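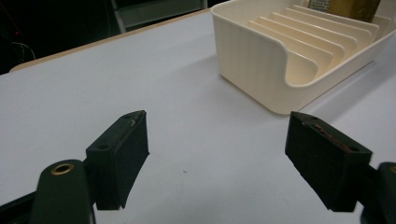 Plates go in it, one to a slot, and anything that isn't a plate is a misuse of the thing, was the opinion that came down the stairs before I had even gotten the rack out of the bag.

I said I had been thinking of lids.

The opinion on lids was that we had two lids. One of them belonged to a pot we had left behind in the old apartment, and the other was glass and too fat in the handle for any slot made. So plates, then. I set the rack on the table and went to get a plate.

I should explain that we had moved to Vivik in the summer, from a place with a dishwasher to a place with a window over the sink, and that the window had been the selling point. You could look out at the hill while you washed up, the woman from the agency told us, and my wife and I both nodded as though we had spent years washing up in the dark and longing for a hill. By the end of the first week we had seen the hill. We had seen it with oatmeal on it, in a manner of speaking. The clean dishes went on a towel on the counter, and the towel got wet and stayed wet, and in time it took on a smell we each privately blamed on the other.

So I took the 184 bus out to Gretholm, where they sell everything for the home in the order in which you'll regret not having it. Racks were at the far end, past the shower curtains. There was a chrome one with two stories and a rail for wineglasses, which looked like a parking garage and cost like one. There was a bamboo one that folded. And there was a cream plastic one with curved fins inside and a scooped-out end, on the bottom shelf, with no box and no label except a sticker that said HINEX 3000. I liked the sticker. It suggested that there had been 2,999 attempts before this, each with something the matter with it, and that they had finally gotten the fins right.

They had not gotten the fins right. Our plates came from my wife's aunt, who bought them at a time when people evidently expected plates to be dropped from a height. They're heavy brown stoneware with a rolled rim. I lowered one into the first slot and it went in a third of an inch and stopped, the way a large man stops in a turnstile. I tried the second slot. I tried it at an angle. I pushed, and one of the fins made a noise.

"Well, don't force it," said my wife, who was now in the doorway.

"I'm not forcing it."

"What was that noise, then?"

I said the rack was probably meant for European plates. We both thought about that for a while. She asked where I thought our plates were from, and I turned one over, and it said Šindelář on the bottom, in a circle, with all the little marks on it.

The saucers fit. We had three saucers and no cups that went with them, and we had never once used a saucer for anything except to put under a plant. I stood all three of them up in the rack, clean, since they had been clean to begin with, and they looked very nice. They looked like a display in a store for saucers. The towel, meanwhile, went on lying under the plates.

I could have taken it back. I want that understood, because it was brought up later. I had the receipt, a long one, number 2883, with a section at the bottom inviting me to tell Gretholm how it had done. I put the receipt somewhere sensible. The sensible place I chose was the rack, in the last slot, behind the saucers, standing up, where I would see it every time I came into the kitchen and be reminded to go back to Gretholm.

You'll see what happened there. A receipt standing in a slot looks like a receipt that has been filed. The next day the gas bill was standing next to it.

I didn't put it there. I have never been able to establish that I didn't, but I didn't. The day after that came the card from the dentist, and a takeout menu, and then the warranty for the kettle, and one by one the saucers migrated back under the plants. My wife moved the rack off the counter so the mail wouldn't get splashed, and that was the moment, if anybody ever wants to know, when it stopped being a dish rack. It lived on the table now. It had slots, and the slots had meanings, and the trouble was that she and I had not discussed the meanings.

Mine went by urgency. The slot nearest the scooped end was for things that would be bad if we forgot them, and it got calmer as you went back, until you reached a slot of things that could be forgotten with no harm to anybody. Hers, I learned, went by size. She had put the biggest envelopes at the back so that you could see the small ones in front of them, and I'll admit that if you were a person looking at the rack, and not living by it, hers made a better impression. Under my system the water company was first. Under hers it was a coupon for a car wash.

We don't have a car.

For a week or so the rack was refiled every morning and then refiled again every evening, and neither of us said a word about it. I would come down and find the coupon in front. I would put the water company in front and go to work. I'd get home and the water company had been sent to the rear, behind a calendar from a bank. It was like living with a very slow, very tidy ghost, and I suppose it was like that for her too.

Then the dentist's card went missing. It had said the appointment was on Friday, September 20, 2019, which is a thing I can tell you now because the dentist's office has since repeated it to me several times, along with the fee for not coming. The card, when we found it, was between the gas bill and the calendar. It was in the right place by either system and hidden in both. We stood on opposite sides of the table and agreed that this couldn't go on.

What we came up with was a divider. I proposed it, and I would like the credit. Her end and my end, with something upright in between that neither of us would touch, and each of us free to be as wrong as we liked in our own territory. She said fine, as long as it was something you could see from across the kitchen. I tore the side off a box. I tore it badly, so that it came out narrower at the top than the bottom, and it stuck up over the rim like a headstone, and she said that would do. 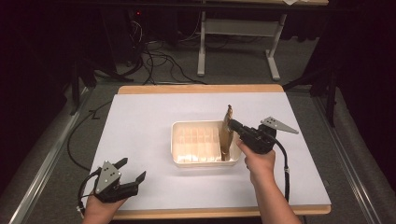
The question of where the border went took up the rest of the evening. I had assumed the middle. She pointed out that she handled the insurance, the rent, and all correspondence with her mother, and that I handled the water. I pointed out that it was I who had gone to Gretholm. She asked me what I thought that proved. We tried it in the middle and she looked at it, and moved it over by one, and looked at me, and I said one was reasonable. When I came back from putting the kettle on it was at the very end.

"That leaves me nothing," I said.

"It leaves you the outside," she said. "You can lean things on it."

I told her I would have to think about whether I could live under those terms. I went to bed and thought about it. What I mainly thought was that I was a man of forty-four lying awake over a piece of a box, and that the box had been a pretty good one, and I should have kept it whole for the winter coats.

In the morning all the mail was out of the rack and lying in a pile on the chair. She had been through it with a pen. It came to 26 pieces of paper, she told me, and she had counted because she wanted me to hear the number, and of the 26 we needed four. She held the four up. They would have fit under a magnet. They would have fit in a pocket. The rest had gone into a grocery bag, including the coupon, which I noticed, and the calendar.

"And the receipt?" I said.

She looked in the bag. She looked in it for quite some time, being fair about it. Then she looked at the pile on the chair again, and under the chair, and I went and checked beneath the plants.

It was in the pocket of the coat I had worn to Gretholm, where it had been put, I can only assume, by someone on his way to return a rack. The last day for returns was printed on it in bold. It wasn't November yet, but we had missed it by a good margin all the same.

So we kept it, and it went back to the sink for a while, and we dried the saucers in it. We had started using the saucers by then, to be consistent. You can get a sandwich onto a saucer if you cut it the right way. In the spring her aunt wrote to ask how the plates were holding up, and my wife wrote back four pages, and then came to ask me whether I had seen the stamps.

I told her to try the last slot, behind the cardboard.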